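Home Syllabus Handouts Labs Contact

Handout: sizing up a home robot kit

Okay, so the kit we're picking apart is the Undis, the tidy-up arm from Zumari. I've read the whole manual (Etenesh lent me hers – thank you!) and I like a lot of it. The list price is 4000 dollars, and you get the arm, a two-finger gripper, a wrist camera and 12 months of support.

What I want from you is a buyer's eye. Put the brochure away for a bit and think about an ordinary living room, with a sofa, cushions and a laundry basket to get around.

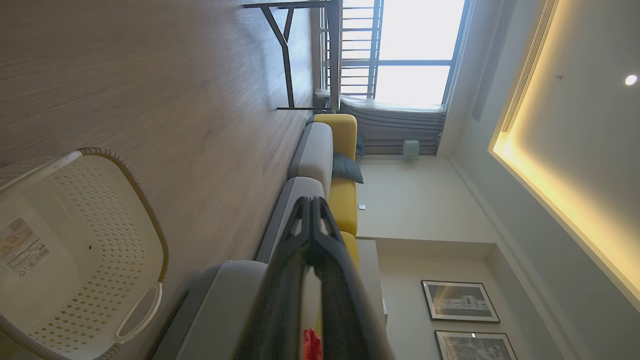

My big worry is the software plan. It's free for the first two months, and then the price page gets awfully vague! Adom called the sales desk in February and came away with two different answers, so write down exactly what they tell you.

For next time, read the warranty pages and bring me one question you'd ask Zumari before paying. Lilla and Csenge, you're up first. Half a page is plenty, and handwriting is fine if I can read it.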